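Umali Pinked-Edge Microfiber Cloth, blue-gray

Reading time: 2 min

I've been stocking cleaning cloths in this shop for 11 years and I still get weirdly excited when a good one comes in. This is the little blue-gray one from Umali, and it has moved into my own kitchen drawer, my glasses case and the glove box of my car (my husband has stopped asking). It's sold on its own or in a pack of five, and most people come back for the pack.

It's a small, flat, thin cloth for the jobs where a big fluffy towel just gets in the way. Think glasses, phone screens, picture glass, the shiny part of the faucet, that one thumbprint on the table that you only see in the morning! 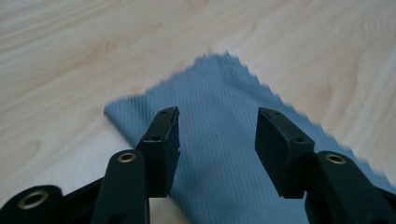
I use mine dry nearly all the time. Fold it once, go over the lens or the screen in light strokes, then flip to a clean side and do it again. For greasy marks I dampen one corner with plain water and finish with the dry end. You don't need a spray, and I'd keep furniture polish well away from it, or you'll be wiping polish onto your glasses for weeks.

The zigzag edge gets more questions than anything else. It's called a pinked edge, and it's there to help keep the fabric from fraying without a sewn hem. I like it because a hem makes a hard little ridge, and on a lens I can feel that ridge every time. The trade-off is that you might get a stray thread after a lot of washing. Snip it with scissors, don't pull it.

As for the fabric, it has a fine texture you can feel if you drag a fingertip over it, and I find it grips dust a lot better than the smooth freebie kind. The color is a soft slate blue that goes with everything I own.

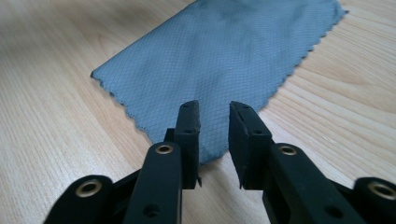 Words by Milagros Evangelista | Shop notes | 24 February 2026

Washing is easy. Cool or warm water, a bit of mild soap, no fabric softener (it coats the fibers and then the cloth just pushes grease around) and no bleach. Keep it away from fluffy cotton towels in the machine too, unless you enjoy picking lint. I hang mine over the tap and it's ready again in a couple of hours.

They do get darker patches with use, mostly in the middle where your finger presses. A soak with dish soap brings most of that out of mine. When one gets really tired I move it down to shoes and bike chains and open a new one.

The single is $2 and the pack is on the same page, just switch the option before you add it to your cart.

Comments

Rhea Tolentino: Bought the pack in May and I'm on my third. Do they come in any other color? My kids keep stealing mine and I want one that is clearly MINE.

Milagros Evangelista: Only the blue-gray for now, Rhea! Try a dot of laundry marker in one corner.

Edgardo Lacson: Good on glasses, a bit small for my TV. Would buy a bigger one.

Aroha Wihongi: I forgot and used softener on mine. Is it ruined?

Milagros Evangelista: Probably not, wash it twice with just soap and see how it goes.

Contact us | © 2026 Umali | Back to top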